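How Folding Turns Flat Paper Into a Strong Shape

A sheet of paper is weak. Hold it by one short edge and the other end droops. Fold it back and forth like a fan and the same sheet can hold up a small toy. Card makers use this to build pop-up cards.

Two kinds of fold

A mountain fold points up. A valley fold points down. When you fold a fan, you make a mountain, then a valley, then a mountain again. Paper folded this way is called pleated.

Why it works

Flat paper bends easily because it is very thin. A pleated sheet acts as if it were much thicker. To bend it across the pleats, you would have to stretch the tops of the folds and squash the bottoms. Paper does not stretch much, so the sheet stays stiff. Along the pleats it still opens and closes like a fan.

Grain

Most paper is made of tiny plant fibers that line up mostly one way. This direction is the grain. Folds made along the grain are smooth. Folds made across it can crack, especially in thick card.

Try it

You need 2 sheets of the same paper, a ruler and 2 books of the same height. Draw pencil lines 3 centimeters apart on one sheet and fold on the lines. Leave the other sheet flat. Lay each sheet across the gap between the books, with the pleats running from book to book. Add coins one at a time. In the Plindby craft room, the pleated sheet held 41 coins before it gave way.

Zigzags in patterns

A row of V shapes is called a chevron. You can draw chevrons on the front of a card with a ruler. 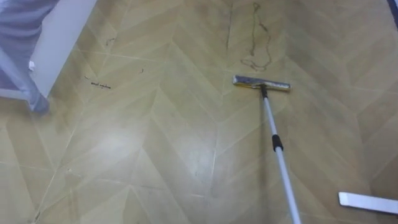 Chevron pattern on a vinyl floor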